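Record of the day, Warlow House
2024-01-30

The day was given over to the ground floor store, as agreed at the start of the month. Work began at half past eight and continued, with one interruption, until shortly before five. The weather was wet and the yard door was kept shut throughout.

It should be recorded first that the store has not been put in order since May of last year. In that time it has received the surplus from the reading room, the linen from the two guest rooms, the old Trindia catalogues and a quantity of packaging which should have been broken down on the day it arrived. The aim for today was modest. It was to establish what the house holds, to place it in containers with lids, and to leave a clear way through the door.

The morning went to paper. The catalogues were taken down from the high shelf and put into order by year. One complete set will be kept. The duplicates will be offered to the Herkberg library, which asked for them in writing some time ago and has been waiting with more patience than we deserved. Loose correspondence was not read, although the temptation was considerable. It was placed in folders and the folders were marked with the year only. A fuller list can be made in the spring, when the light is better.

The account book was brought up to date before lunch. The sum set aside for storage this year is 4000, of which 1578 has been spent on shelving and 311 on bins and labels. The remainder is to be held back until the damp on the north wall has been looked at. I had hoped to see this done before the end of the month, but the builder has again asked for a later date, and it has been granted.

Lunch was taken late and was brief. I note that the kettle in the small pantry now takes a very long time and should be replaced.

The afternoon was given to the linen. Sheets, pillowcases and table linen were sorted by room and then by condition. Those which were worn thin have been put aside for dust cloths. The good tablecloths were refolded on new lines, the old creases having begun to show as yellow marks which no amount of washing has removed. Two blankets were found to have moth and were taken outside at once, wrapped and tied. The rest were shaken out at the back step between showers and appear to be sound.

There was some discussion of whether the linen should go into cardboard or plastic. Cardboard allows the cloth to breathe and costs nothing. Plastic keeps out mice and can be wiped. Given what was found behind the shelving two winters ago, plastic was preferred -- with the condition that nothing is to be put away unless it has aired for a full day. This rule is to be written on a card and fixed inside the door, where it can be read by whoever comes next.

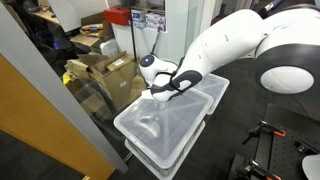

The matter of labels was then settled. Each bin is to carry one label on the short side, in capitals, giving the contents and the month of packing. Labels are not to be put on lids, as lids are moved from one bin to another and the label then tells a lie. This happened with the Christmas things, and an entire afternoon was lost in December as a result. Item numbers in the stock book will continue from the last entry, which stands at 3072.

The packaging remains the weakest part of the arrangement. A certain amount must be kept, as the glass lent to the Zwane rooms will have to travel back in something. The rest should go. I began to flatten the larger boxes at four o'clock and stopped when the knife became blunt. A new blade is to be bought, along with string, a bottle of white vinegar and a stiff brush for the doorway.

It is my view that the store could be kept in decent condition with one hour in each week. This view has been set down in this book before, in almost the same words, and the hour was not found. I therefore propose to enter it in the house calendar as a fixed duty, on the same footing as the boiler check and the post.

Carried forward to tomorrow: the remaining boxes, the letter to Herkberg, the card for the inside of the door. The blankets are still under the back porch and must not be forgotten if the wind gets up.

The light was put out and the side door locked at ten minutes past five. The key has been returned to its hook in the office.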